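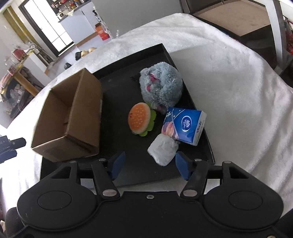
A hand-held gripper over a wad of tissue, with a toy burger and a pack of Vinda for company.

I went into this thinking the gripper would be the expensive part. Everybody does! You want to teach a robot to tidy up, so you price the thing with the fingers, you swallow hard, and you figure the rest is pocket change from the dollar store.

Hervé Moulin set me straight over a very long lunch in October. He does the purchasing at Nodard, a small outfit that collects tabletop demonstrations for other people's robots, and he keeps a spreadsheet I would happily frame. His first line is the hand-helds, which he gets from Stinura for 300 dollars apiece. He bought 23 of them. That felt like a lot to me until he explained that finger pads wear, rivets work loose, and a person standing around with a dead gripper still gets paid for the afternoon.

Then come the lines I'd never have thought of. Spare pads. Storage drives (so many drives). Trays, because a raised edge keeps things off the floor and a blanket or tablecloth underneath changes how everything looks to the camera. And the props – he sets aside 3,000 dollars a year for props, and says he was laughed at for it exactly once. Soft toys, plastic food, cardboard boxes, tissues. Tissues especially. A crumpled one never has the same shape twice, and you go through packs of the stuff.

I asked what he'd skip. The fancy cart, he said right away. He bought one from Kulix and it holds coats now. He'd also hold off on a full arm until the hand-held recordings look decent, and when he did finally order his, from Carré, he waited for the second quote and then asked for the mounting plate to be thrown in. It was.

My own budget is a good deal smaller. I'm starting with 2 grippers, one to use and one for when I break the first, plus a shoebox of whatever my kids have outgrown. Hervé looked over my list and added a line for spare screws. Then he crossed out my figure for drives and doubled it, and went back to his soup.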